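Plollimard Facilities Forum > Interiors and Floor Care > Carpet
Thread: Grey carpet in shared work areas, retain or replace?
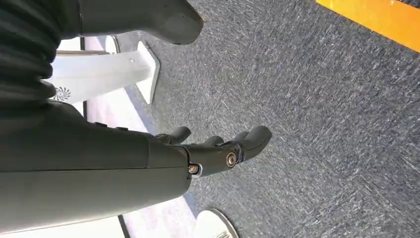
Runness_Facilities
Posted December 1, 2020

Our department is reviewing the floor covering in its shared work areas. The present covering is grey carpet, and the total area under review is 1,216 square feet. Management has asked for a recommendation on whether the carpet should be retained for a further period or replaced with a hard surface.

Members are invited to comment on the following points:
Wear under stands and other heavy floor-standing items
Cleaning intervals for grey carpet
Treatment of the join where carpet meets a lighter strip of flooring

Comments from those responsible for similar rooms would be particularly welcome.

zukgate_ops
Our office at Zukgate completed a similar review in October. We retained the carpet. Grey conceals ordinary soiling well, and the noise level in the room was considered acceptable by all of the staff who were consulted. Vacuuming is carried out daily, with extraction cleaning every 3 months.

In regard to heavy stands, we recommend that a rigid pad be placed under each foot. Pile that has been compressed for a full year does not always recover.

robichaud_bldg
I must respectfully disagree with the previous reply. The fact that grey conceals soiling is an argument against it. At the Robichaud building the carpet was judged clean by eye for several years, and when one section was lifted the backing was found to be in poor condition. We have since moved to sheet flooring in all shared work areas. Wheeled items are easier to move, and spills are dealt with at once.

The cost of the work, including removal of the old adhesive, should be obtained in writing before any decision is made.

floorplan41
Both positions have merit. May I ask the original poster whether the existing carpet is in tiles or in broadloom? If it is in tiles, the worn portions may be exchanged without disturbing the remainder. We replaced 41 tiles in one corridor last year and the work was finished in a morning.

Runness_Facilities
Thank you for these replies. The carpet is broadloom, so partial replacement would leave visible seams. The adhesive had not been considered and will be added to our request for quotations. Our budget for the present year is up to $2,000, and this may settle the matter in favor of retention for the time being.

zukgate_ops
With that figure, I would suggest a professional cleaning and new edge trim at the join. A raised edge is a trip hazard and should be attended to first, whichever covering is chosen.

robichaud_bldg
On the edge trim we are in agreement. I would still advise lifting a small corner of the carpet before money is spent on cleaning it. If the backing has failed, the cleaning will be wasted.

Runness_Facilities
A corner will be lifted and inspected prior to the next budget meeting. The findings will be posted in this thread.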